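Tarnville Student Robotics Club: Frequently Asked Questions

Who can join the club?
Any student of the college can join, from any department. We have members from nursing, music and accounting. You do not need to know programming when you come. If you can read a short instruction sheet and ask when something is not clear, you will be fine.

How much does it cost?
The fee is 38 dollars for one semester. It pays for tape, screws, spare rubber and the snacks. If the fee is a problem for you, please write to Consuelo Vallejo before the first session and she will arrange it with you privately.

What is the Plolten project?
Plolten is our main student project this year. We collect demonstrations of small table tasks with hand-held grippers, and later we train a robot arm on them. Our goal is 2000 good demonstrations before the Segura Cup in January. Each team of 2 students chooses one task and keeps it for the whole semester.

Do I need my own tools or computer?
No. The grippers stay at the club and we lend laptops during the session. Please do not take a gripper home, also not for one night.

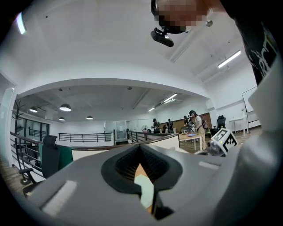 What should I know before my first recording session?
Your first session is one hour long and an older member sits with you. You will learn how to hold the gripper, how to start a recording and how to give it a name. Please look at the jaws before you begin. They have dark rubber padding inside the V shape, and a flat thing such as a card on the table is harder to pick up than most beginners expect, so we give it as the second exercise and not the first. Do not touch the white cube with the black-and-white square marker, and do not hang anything on it. If you think the cube has moved, stop and tell the session leader, and we will do the calibration again together.

How long does one demonstration take?
It depends on the task. Most of our tasks are short. Work slowly, and if you make a mistake, finish the movement calmly and mark the recording as "repeat". Please do not delete it yourself.

Can I miss a session?
Yes, but tell your teammate the evening before. If you miss three sessions in a row, we give your place to the next person on the waiting list.

Will I receive credit?
The club itself gives no credit. Students in the course Billoveo Lab can use their Plolten hours for the practical part, if the hours are signed on the same day. Hours signed later are not accepted by the office.

Where can I ask more questions?
Come to room 104 after 4 p.m. or write to the club mailbox. We answer in English and Spanish, usually within a few days. During exam weeks it can take longer.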